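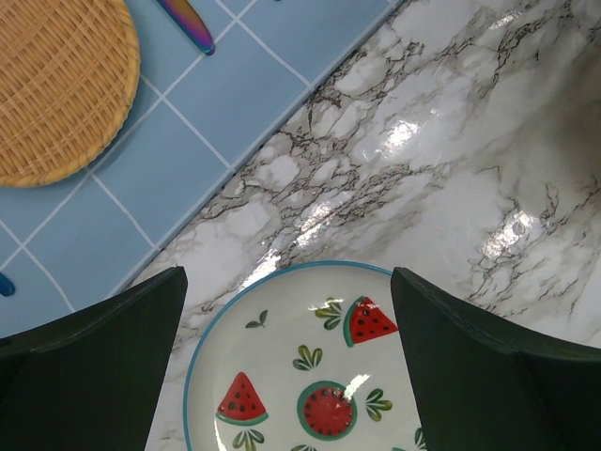

Rattan mat on blue tile, with the marble pattern next to it.

Fernus newsletter archive, read me first

Hi! I put this folder together in May so the old Fernus home and garden emails would stop living in my inbox. There are 600 issues, one plain text file each, plus an index with the subject line, the month and a topic tag (garden, table, gifts, or misc when I gave up).

Known problems: 71 issues lost their endings when I moved everything over from Bultia, and 2 have no subject line at all. I left those alone, sorry.
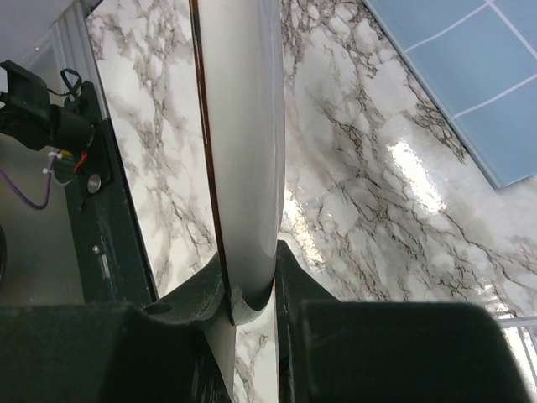 Topic tags are my own and I went back and forth on plenty of them. The Abbasi supper issues are mostly recipes, but they go on so long about dishes that I filed them under table. If an issue spends four paragraphs on a white plate with a thin dark brown line at the rim, like this one, it's table to me, even when there's a soup in it!

To search, open the index in Flalow or any spreadsheet program and sort by tag. Dates are month only. Ads and unsubscribe links are gone, and coupon codes are still in there (all expired, I think).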